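Re: [members] Regional federation vote

On 24th January, Loretta Alcantara wrote:
> Does the Udard rowing club still get two delegates? We had 129
> paid members at the last count.

Yes, two. The rule is one delegate for every 50 paid members, with a cap of two per club.

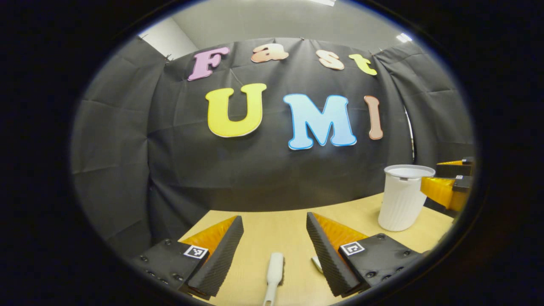

Nomination forms for federation president go to the Kaijage office by mail or in person. The filing fee is 300, same as last time. Clubs that owe dues from June can attend but can't vote.

Peter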